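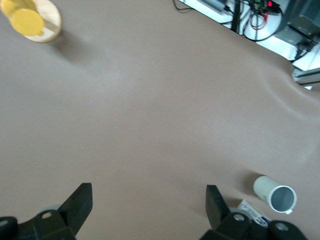 View from the wrist cam, gripper open, cup on its side

Wrist cam gripper keeps missing a cup thats lying down

Posted by cherrera_bench

Home build, second hand arm, Nulden wrist cam, Prusell gripper kit. Upright cups fine. Cup on its side, diagonal like in the pic, fingers close next to it or shove it along the mat. 19 tries, 5 grabs. Same lighting every time. Is it calibration or the mat? Mat curls up on the right side. Need this going by March.

WenmontShed

Flatten the mat first. Tape or clamps, whatever. If your table height is set off one flat spot then anything near that fold is wrong. Then redo hand-eye cal, 60 poses not 5. And check what angle you're sending the wrist, for a cup lying down the fingers need to close across the body, not along it. My bet is the angle.

solder_pat

get rubber pads for the fingers. worked for me

Catalina Herrera

Was the angle, wrist yaw had teh wrong sign. Mat is getting clamped tonight anyway. Thx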